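合并之后,谁来坐主席的位子

雷德河把两个镇子隔开,南岸叫瓦西留(Vasiliu),北岸叫布斯特罗(Bustero)。河不宽,桥上走一趟用不了五分钟,可两边各有各的镇议会、各有各的公章,连垃圾清运的日子都不一样。去年十月的公投把这件事改了:赞成合并的一方多出156票,两个镇议会并成一个,共20席,主席由议员互选产生。

当时很多人以为最难的一步已经走完了。新议会第一次开会,从下午四点坐到晚上九点多,主席没有选出来。

南岸推的人是穆琳·霍根(Muireann Horgan)。她在瓦西留镇议会做了三届,管过预算,也管过学校,熟悉她的人都知道她开会不带稿子,只带一个夹满便条的旧文件夹。北岸推的是西勒·哈夫索尔松(Sille Hafþórsson),布斯特罗的末任镇长,早年在河边的闸站上班,后来因为反对关闭北岸诊所参选,一选就中。两人都支持过合并,公投前还一起站在桥头发过传单。

投票结果是十比十。再投,还是十比十。

按照合并章程,连续两轮平票之后应当由“最年长的议员”主持第三轮。章程没有写明主持人的一票在平局时算不算两票。起草的人后来解释,当时大家都觉得不会走到这一步,那一条是从别处的章程里抄来的,抄的时候漏了半句。

这半句话让议会停摆了将近一个月。期间没有主席,文件没有人签,北岸一段塌了的护坡只能先拉上警戒线。给两镇供水的格伦迪科(Grendico)公司来函询问旧合同由谁续签,信寄了两份,一份寄到瓦西留旧镇公所,一份寄到布斯特罗,两边都回信说已转交对方。

我在那段时间去过几次。旧镇公所二楼的走廊里堆着没拆封的纸箱,里面是印着新名称的信笺。信笺上主席姓名那一栏空着,据说印刷厂问过要不要先印上,没有人敢答应。

争执表面上围着主席打转,底下其实是几笔旧账。南岸的人觉得自己账上干净,合并等于替北岸还债。北岸的人说,南岸这些年收的停车费,有一半是北岸的人交的,因为诊所和中学都在南岸。布斯特罗在册居民2840人,比南岸少得多,他们担心合并几年以后,北岸的议题会排到每次会议的最后,排到大家都想回家的时候。

霍根对我说,她理解这种担心,但不同意按河岸来分。“议会开会的时候,我希望有人问这条路该不该修,先别问它在哪一边。”她说完停了一下,又补充道,她自己也不是每次都能做到。南岸去年翻修广场,她投了赞成票,同一笔钱本来也可以用来修桥上的栏杆。

哈夫索尔松的说法更直接。他认为合并的好处要让人看得见,光讲团结没有用。“北岸的老人家过桥看病,回来的时候末班车已经走了。你跟他讲我们现在是一家人,他会问你车呢。”他提出的条件只有一个:无论谁当主席,末班车往后延一个小时,写进第一年的预算。

这个条件后来成了谈判的起点。两边各派2个人,在旧镇公所一楼的会议室谈了几个晚上。谈的内容没有公开,会议纪要只有薄薄几页,大部分是日程。能够确认的结果有几项:主席任期对半分,前半段由霍根担任,后半段由哈夫索尔松接任;不当主席的那一位担任财务小组召集人;末班车延时,经费从两镇原有的接待费里出;全体会议轮流在南北两岸召开。

对半分的做法并不是人人喜欢。有南岸议员私下说,这等于承认选举没有结果。北岸也有人抱怨,先当的人占便宜,后当的人接手时预算早已定完。还有一位老议员提醒大家,二十多年前瓦西留也有过类似的轮流安排,前一位到期以后不肯交,理由是手头有项目没有做完,最后拖到下一次选举才算了结。

为了防止旧事重演,这一次的协议里加了一条:交接日一到,前任的签字自动失效,不需要本人递交辞呈。霍根主动要求把这一条写得更明白些,日期之外又写明了钟点,中午十二点。她告诉我,她不怀疑自己会守约,但坐在那个位子上的人总能找到再坐一阵子的理由,这种理由听上去往往都很像样。

第一次由霍根主持的会议开在北岸,地点是中学的礼堂,椅子偏矮,几位个子高的议员坐得很难受。议程一共七项,护坡排在第二,末班车排在第三。供水合同也续上了,新章盖下去的时候印泥太多,糊掉了一个字母,又重盖了一次。

散会后有几个居民围过来问问题。问得最多的是门牌要不要换,其次是办事去哪一边。霍根说两边都可以办。站在旁边的哈夫索尔松说,话是这么说,北岸的窗口现在只有上午有人,下午要等新的排班。霍根点头,把这句话记在一张便条上,夹进了文件夹。

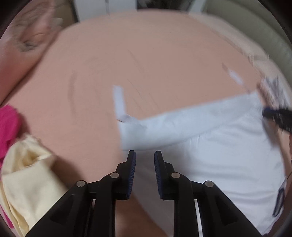
眼下还没有定下来的是交接仪式怎么办。旧时两镇换届都要佩绶带,南岸用绿的,北岸用蓝的,两条都有人舍不得。有议员提议干脆不佩绶带,到时大家穿白色,理由是两边的旗子上都没有这个颜色。一件白色的衣物摊在桃粉色的面上,确实看不出是河哪一边的。反对的意见也有,主要是觉得白色不够庄重,冬天又难配外套。这件事已经列入下次会议的议程,排在最后一项,前面是中学屋顶的维修和北岸窗口的下午排班。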